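4.2 Laundry station

The laundry station was put together in the shared workshop at Garnley by the second author and Rocío Escobar. The basket task runs on the Vondard controller, with head camera input only.

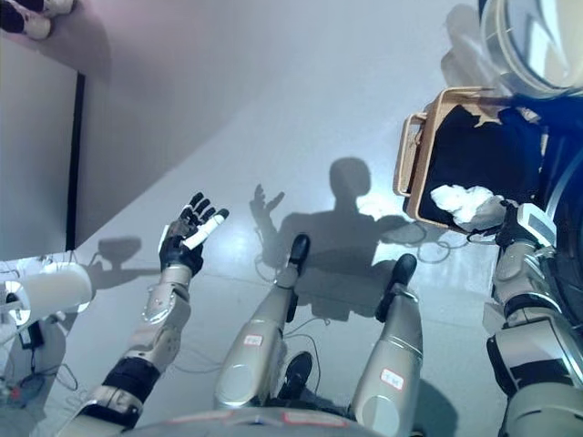 Joint limits were left at the values used in Section 3. A trial starts with the washer door open and the basket on the floor; 21 trials were logged on Wed 20 May. 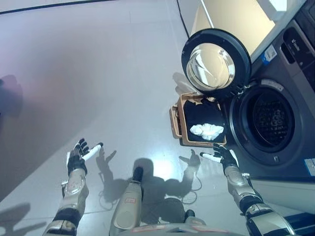 Figure 4. Head view with the basket in front of the open drum.

Hand poses were saved at the start of each trial and compared offline.

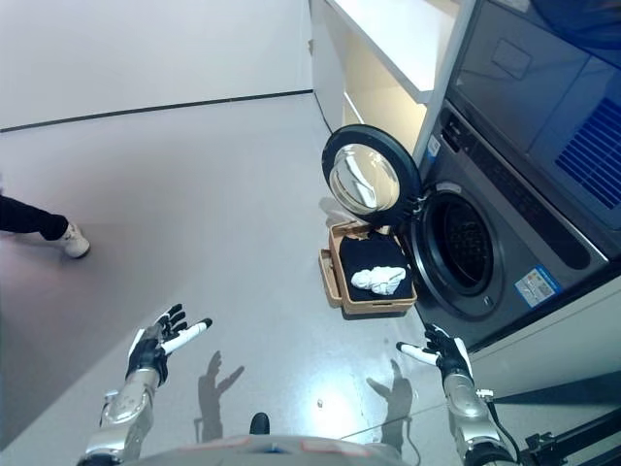
Figure 5. Both hands raised, palms up, near the washer.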